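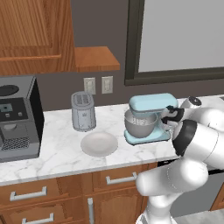

Torlow Counter Arm Kit
Build it at home or on a shared bench

Sold by Skovell, Sastville

The Torlow started as Samran Yensuk's kitchen project and grew into a kit because people at the workshop kept asking for the files! It's a desktop-class arm you put together yourself, sized for a normal kitchen counter, and it comes with a simulated kitchen so you can start on your moves before a single bolt goes in.

We love the sim part. Load the kitchen, place the arm, and try reaching for things: the head of a stand mixer, a plate, the front of a toaster. If you plow straight into the mixer (we all have), hit reset and go again. The same motion files run on the real arm once it's built, though you'll want to slow them down for the first few tries.

What's in the box
Arm segments and joint housings
Joint motors, wired and labeled
Gripper with 2 fingers
Controller board and power supply
Clamp base
Printed build guide, 20 pages
Download code for the kitchen sim

What you need
Hex keys, a small Phillips screwdriver, a laptop, and a solid surface to clamp to. Please skip the wobbly folding table.

Build time
Plan on 8 hours. Þórey Oddsson did hers over a few evenings in March and says the wrist is the fiddly bit, so leave that for when you're fresh. Route the gripper cable before you close the last housing. The guide says this on page 11 and people still miss it, including me.

Good to know
The arm isn't sealed. Keep it out of the sink and away from flour clouds, and don't use it near a hot stove. There's a stop button on the controller, and it should be where your free hand can get to it.

The sim measures reach from the clamp base, so set your counter height first or everything lands a little low. Decha Sukprasert wrote a short script that does it for you, and it's in the download.

Price: $259, shipping extra
Spare gripper fingers and cables are sold separately.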